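How a Hand-Held Gripper Teaches a Robot
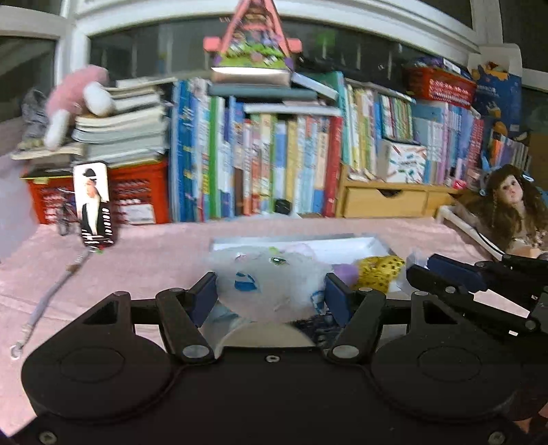

Tikkanen, June

A gripper is a robot's hand. The black one in front has two dark blue finger pads, and between them is a white plush toy. Each finger is held by linkage arms – stiff bars that turn on pivot screws.

Students in the Friday robotics club move the gripper by hand. A camera on it records every try. One try takes about 15 seconds, and the club wants 4000 of them. A computer then looks for patterns: where the toy was, how the fingers moved, when they closed.

Soft toys are hard to grip because they change shape when squeezed. Zhuoran Cai, who leads the club, starts new members on plush toys anyway. Elif Naz Dönmez, age 10, sorts the recordings. Tries where the toy was dropped go in a separate folder.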